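Teaching by Demonstration: Frequently Asked Questions
Last updated 21 Apr 2023

Do I need to write code to teach a task?
No. The operator drives the arms with the Momusden remote controller, and each run is saved as one demonstration.

How many demonstrations does a task need?
Simple pick-and-place starts at 108. Kitchen tasks on the Fania setup use 161.

Can I move the arm by hand instead?
Yes, in free-drive mode. Hand guiding suits slow, single-arm motions - use remote control for anything that needs both arms.

Should I delete failed runs?
Mark them as failed and keep them. Runs with a dropped connection should be deleted.

How should large, flat items be gripped?
Grip near a corner or along one edge, and keep the grip the same across all runs in a set. Pause before changing direction.
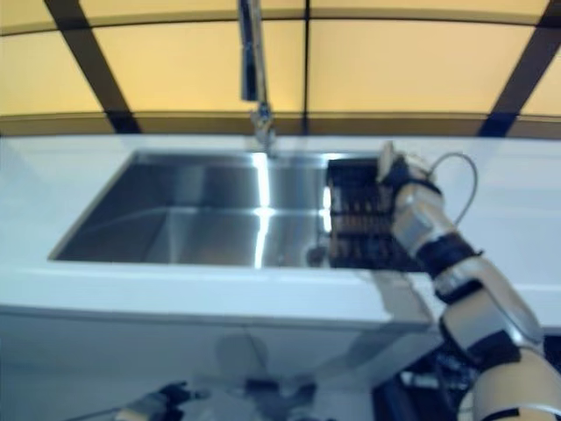

Dish rack task: rack held upright by an upper corner at the right end of the sink.

Who reviews new task requests?
Sibel Ekinci. Include the task name and the start and end positions.

Related items
Free-Drive Mode: Setup
Naming and Labeling Runs
Remote Controller Calibration

Contact: Zaltberg Support | © 2023 Zaltberg | Back to top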